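How I Finally Picked a Paint Color (It Took Until July)
By Pao-chu Yeh
July

I have been living with a beige living room for four years. I moved in, I said "I'll paint it next month," and then I bought a couch and a lamp and a very needy fern instead. But this summer my sister was coming to stay and I got it into my head that she was NOT going to sleep in a beige room again. So off I went to Scanlon, the paint store by the old post office, and came home with 12 sample cards and a headache.

Why are there so many whites? I stood there holding Ristolano, which is a sort of creamy one, next to another one that looked exactly the same until I got it home and it went green on me. The woman at the counter was lovely about it and told me to stop staring at the cards and think about big plain blocks of color, wall against wall, with the furniture out of my head completely. Best advice I got all month!

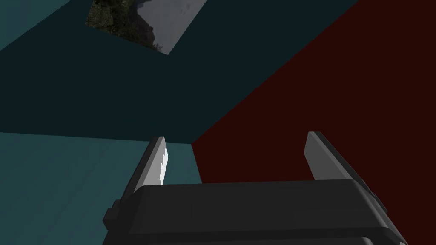 Going dark

So I threw out the whites (well, put them in the drawer) and started over. My whole life I've been told that dark paint makes a room feel small. My mother believes this the way other people believe in vitamins. But I kept coming back to the deep blue-greens, and I kept picturing my grandmother's dining room, which was nearly black in the evenings and was the coziest place I've ever eaten soup.

I bought a little pot of one called Fondstead and painted a big square behind the couch. Then I looked at it at breakfast, at lunch, and at 10 at night with just the lamp on. In the morning I wasn't sure. At night I was in love. I also tried a dark red next to it for the bookcase, and my sister (by text, with far too many exclamation marks) voted yes.

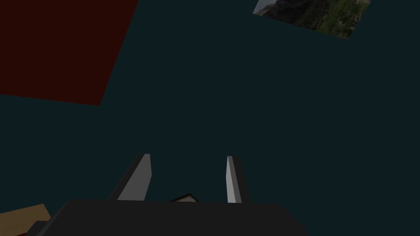

Dark teal with a deep maroon red.

Two coats on the walls, one extra by the window where the beige kept peeking through. My arms were useless for days. The bookcase is still waiting, and I need to find a decent small roller first, so if you have a favorite please leave it in the comments. The fern has been moved to the kitchen and is sulking.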